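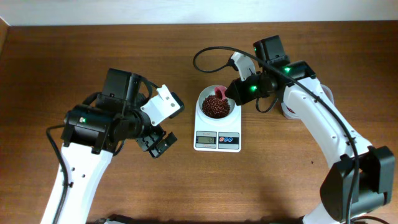 Shahla Ghasemi stopped measuring flour by the cup in 2000, the year she took over the bakery on Soltani Street in Claststead. Her cups never agreed with each other, and neither did her loaves. She bakes by weight now, down to the salt.

Most home recipes still call for cups. Marjan Ghaffari, who teaches a Friday evening bread class in Gova, has her students scoop one cup each and weigh it. Last November the lightest came in at 137 grams. Her advice is to write the grams in the margin of the recipe.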